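Product review: Zendis dry-erase marker set
Reviewed for the Altov Schools and Offices Supplies Bulletin
Date of publication: 2021-08-31

The Zendis set is supplied as a class or office pack of dry-erase markers in assorted colours, and was put forward for review by three of our member sites. It was tested over one school term alongside the Silex pack, which has been the standard purchase of most members since the last supply agreement. The findings are set out under the headings used in earlier reviews.

Colours and caps
The strength of the set is the range of colours. Members who use colour to separate subjects, teams or stages of a job reported that the shades were easy to tell apart from the back of a large room. The caps are firm and need a deliberate pull, which younger pupils found difficult in the first week. Two sites asked whether a softer cap might be offered, and the supplier has stated that one is planned for December.

Writing and wiping
All colours were tried on fixed wall boards and on small hand-held boards. Black, blue and green gave an even line from the first stroke. Yellow is too faint for general writing and should be kept for underlining. Marks left for one day came away with a dry cloth. Marks left for 20 days needed a damp cloth and, in the case of red, a second pass.
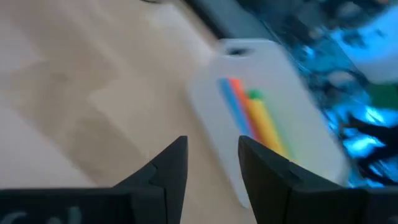 White translucent board on a light beige wooden table.

The panel also considered smooth plastic surfaces of the kind often kept in staff kitchens and craft rooms. Results there were mixed, and the markers should not be used on anything intended for food. Members who require labels on such items are advised to buy a separate pen for the purpose.

Durability
One marker of each colour was used daily for the whole term. The black marker was the first to fade and was replaced after 30 lessons. The remaining colours were still serviceable at the close of the review. Tips kept their shape well, although heavy pressure flattened the purple one.
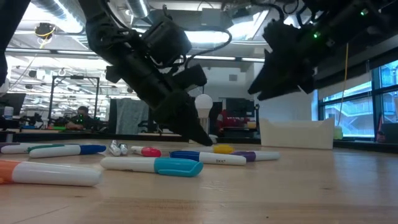

Markers left lying on a table are easily mixed with those of other makes, and several sites reported losses for this reason. The panel recommends that each room hold its markers in one place and that they be put away at the end of each session. An open bin is adequate for a shared room. Where colours are to be kept apart, smaller clear containers are preferred, as the contents can be checked without lifting them out.

Storage and trays
The set comes without a tray. Probert trays were bought separately by one site and proved satisfactory, though they take up a good deal of table space.
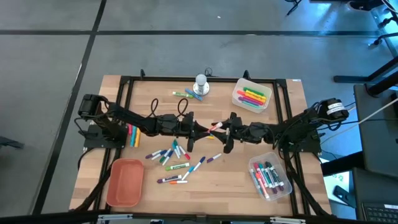 Markers should be stored flat and with the caps pushed fully home. Sites that kept them upright with the tip at the top reported a dry first stroke, which cleared after a short period of use.

Cost and ordering
The pack is listed under catalogue number 1713. Orders placed through the Bulletin reached members in good condition, and of the 282 markers received for the review, only one was returned as faulty. Single colours may be ordered separately, with the exception of teal.

Finding
Recommended for classrooms, meeting rooms and training rooms. Members with existing stocks of the Silex pack are advised to use these first.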